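Berdale Film Society
Minutes of the Programming Meeting, April

Held in the upstairs room at the Gourlay. Meeting opened at 7:05 p.m. Duygu Duman in the chair. Lewis Lennox took notes.

1. Minutes of the last meeting

Approved with one correction. The 16mm print of the canal short was returned to the lender in February, and the earlier minutes had it as March.

2. Matters arising

The license for the summer outdoor show has been applied for. No answer yet. Lewis will call the city office again before the end of the month.

The projector bulb was replaced. The old one had run 1266 hours. Duygu asked that the hours be written in the booth log after each show, as there were gaps in the log over the winter.

The sound dropout in the second reel of the January feature was traced to a cable behind the left speaker. The cable has been replaced and the spare is in the booth drawer.

3. Fall season: silent and early sound

Most of the meeting was spent on this item. Duygu presented a draft list of 13 titles for the fall, down from the longer list sent out by email. The list leans on late silents, with four early talkies to close the season. She said the aim was to show how quickly acting styles changed once microphones came in, and that the talkies should be booked close together so people can compare them.

There was general support for the late silents. Several members felt the two railroad pictures were too alike to run in the same month. Agreed to move one to November and put a comedy in its place.

The question of live music came up again. The pianist we used last year is available for three of the dates. The fee is 200 dollars a night, same as before. For the remaining silents we would use the recorded scores that come with the discs. Lewis thought the recorded score on the sea drama was poor, with the same eight bars coming around for most of the last half hour, and suggested that one of the three live dates go to that film.
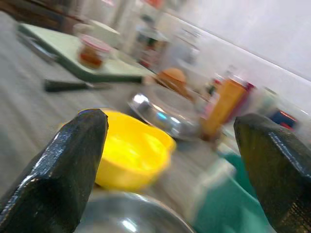
Lewis added that he had watched the sea drama twice with the sound off and it held up fine, so if the pianist could not make that date he would sooner run it silent than use the disc score. Duygu said a full house sitting in silence for 90 minutes was a lot to ask and she would not want to try it in the first month. Left open until the pianist confirms.

There was also some talk of running times. The restored version of the opening film is 22 minutes longer than the one most of us know. Two members had seen it and disagreed on whether the added material helps. The extra scenes are nearly all in the middle section with the brother. Agreed to book the restored version and start that show at 7 p.m. in place of 7:30.

Action: Duygu to confirm titles and dates with the distributors. Lewis to contact the pianist.

4. Program notes

The notes for the spring season were well received but went out late twice. Notes for fall are to be one page each, and should not give away endings. A member asked whether that applied to films nearly a hundred years old. It does.

Writers are still needed for the two German titles and for the last of the talkies. Anyone interested should email Duygu.
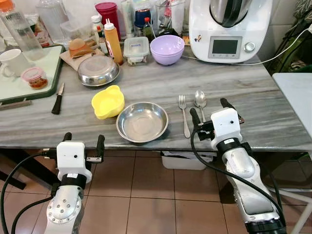
5. Attendance and budget

Total admissions for the year to date are 1163. The best night was the January feature, in spite of the sound trouble. The weakest was the documentary double bill, which ran against the school concert.

The budget will cover the fall list as drafted if we keep to three live music nights. A fourth would have to come out of the printing money. No one wanted to cut printing. Ticket prices to stay as they are through December and be looked at again in the new year.

6. Any other business

Seats in row F: two are loose. The Gourlay has been told.

A member asked if the society would consider a Saturday matinee for families. Put off to the next meeting, with a request that whoever wants it bring a few titles and an idea of cost.

The lost property box in the booth is full. Items left from last season will be given away after the next show.

7. Next meeting

Same room, 7 p.m., in May. Date to be sent by email once the room is confirmed.

Meeting closed at 8:50 p.m.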